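Folding denim on the floor, revised method
26/08/2002

I have changed the way I fold denim, mostly to get the stack to fit the Nastlow drawer unit, which has less internal depth than the old one.
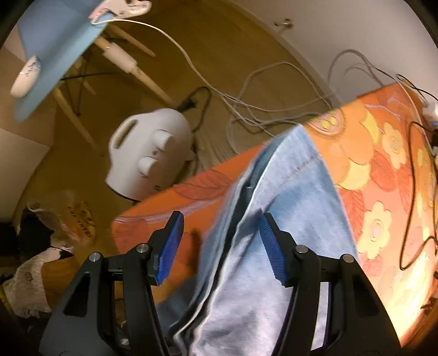
Light blue denim on the orange floral surface, heater behind.

The work surface matters more than I expected. On the bare floor the fabric picks up dust along every seam. A printed cloth underneath fixes that, and a strong color makes the edge of pale denim easy to find. Mine is cotton, from Quintanilla, washed at the same time as the jeans.

Current procedure:

Lay the piece flat and pull the seams straight before doing anything else. Wrinkles near a seam do not press out under the weight of the stack.

Fold lengthwise, seam to seam. If a point sticks out at one corner, tuck it in now – it gets worse with each later fold.

Fold in thirds from the narrow end. Halves and then halves again gave me a bundle that was too thick at the center.

The drawer is 400 mm wide and 200 mm high inside. Two stacks side by side fit with the folded edge up. Three do not.

Heavier denim still springs open in the drawer. I tried a Wavo divider and it slid. Next attempt is a strip of felt under the divider, glued at the back only.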